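Section 7 - Cleaning and Storing Napped Footwear

This section applies to sneakers and casual shoes with a suede-like or felt-like upper and a rubber sole. It should be read together with Section 2, Sorting and Labelling. Smooth leather and patent shoes are not covered.

7.1 Lay a clean towel on the bench and place the brush, lint roller and spare paper within reach.

7.2 Undo the laces fully. Patterned laces are to be washed separately in cool water and dried flat, away from direct sunlight.

CAUTION: Do not put napped footwear in a washing machine or tumble dryer.
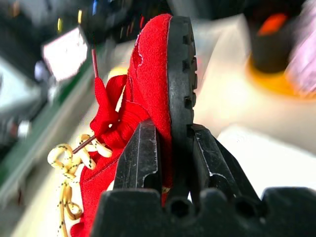 Ziltstead, March

Red sneaker with dark rubber sole and speckled laces, turned on its side. Pale scuffs and flecks of debris on the sole are treated at step 7.3, and lint on the upper at step 7.4.

7.3 Turn the shoe on its side and clear the gaps between the tread blocks with a stiff dry brush. Wipe the rubber with a damp cloth, stopping short of the line where the sole meets the upper.

7.4 Lift lint with the roller, using light pressure. Brush the nap in one direction only - working back and forth dulls the colour.

7.5 Open out any folds at the tongue and collar by hand, then fill the toe with plain white paper. Newsprint may mark the lining.

NOTE: Metallic or printed logos are not to be brushed. Dab with a dry cloth.

7.6 Leave the pair to dry at room temperature overnight. Re-lace loosely once the laces are completely dry.

7.7 Place the pair sole to sole in a Vunside box, size 2, and write the shelf number on the short end. Boxes must not be stored against an outside wall.

Dye that comes away on a white cloth during step 7.4 should be reported to Dorottya Katona, extension 1511, before any further cleaning is carried out. Replacement brushes are kept in the Nudow cupboard and are signed out on Saturday mornings.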